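Kurneck Community Music Rooms: Member Forum
Board: Equipment Care and Shared Instruments
Topic: Sponges on the small keyboards

ristine_desk
Posted 2/18/24
Members are asked to comment on the proposed cleaning procedure for the children's keyboards before it is added to the room handbook.
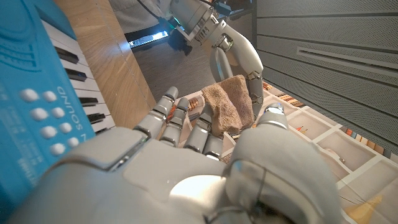 The draft reads as follows. Switch the keyboard off and unplug it. Wipe the keys from back to front with a sponge that has been wrung out until it no longer drips. Clean the casing and buttons last, then dry all surfaces with a cotton cloth. The keyboard should remain off for 2 hours before it is returned to the shelf.

The procedure would apply to the turquoise keyboards in the Pludel Room and to any similar plastic instrument. It would not apply to the digital pianos, which are covered by a separate service agreement.

Comments are welcome on this thread.

pludelroom_keys
I support the draft in general but object to the use of a sponge on the keys. A porous block holds far more water than it appears to, and pressure on the edge of a key sends that water down the gap. We lost the lowest octave on one instrument last August after a cleaning of this kind. The repair quote was 79 dollars, which exceeded the value of the keyboard.

A microfiber cloth, lightly dampened, would serve the same purpose at less risk.

montecinos_branch
The Montecinos branch has used sponges on its children's keyboards for several years and has recorded no failures. The condition is that the sponge is wrung out properly and is never set down on the instrument. Cloths are suitable for the keys. They are less suitable for molded plastic, where dust collects in the grooves and a cloth passes over the top of it.

I would also ask that the draft specify the type of sponge. The green scouring kind has been used at our branch in error, and it removed part of the printed lettering beside the buttons.

pludelroom_keys
The point about grooves is accepted. I remain opposed to a sponge on the keys themselves. Would the desk consider separating the two steps?

second_shift_kb
May I ask whether soap is permitted? The current handbook is silent on the matter. Some members have been using dish soap, and the keys feel sticky at the start of the evening session.

ristine_desk
Soap is not permitted on the keys under the draft. A single drop in a bowl of water may be used on the casing, followed by a wipe with plain water. This will be stated in the text.

With regard to the earlier comments, the desk proposes the following revision. Keys: damp microfiber cloth only. Casing: soft sponge without a scouring side, well wrung out. Buttons: dry cloth.

montecinos_branch
The revision is acceptable to this branch, although we consider the restriction on the keys to be unnecessary. We ask that our objection be noted.

low_c_sharp
One further matter. The sponges kept under the sink are also used for the tables and, on occasion, for the paint trays. A separate container marked for instruments would be advisable.

ristine_desk
The objection from Montecinos is noted. A marked container will be placed on the shelf above the sink in the Pludel Room. The thread will remain open for further comments on the drying time.

second_shift_kb
On the drying time, our session begins one hour after the children's class ends. If the keyboards must remain off for 2 hours, they cannot be cleaned between the two. Please confirm whether cleaning may be moved to closing time.

ristine_desk
Cleaning may be carried out at closing time. The instruments may then be left uncovered overnight.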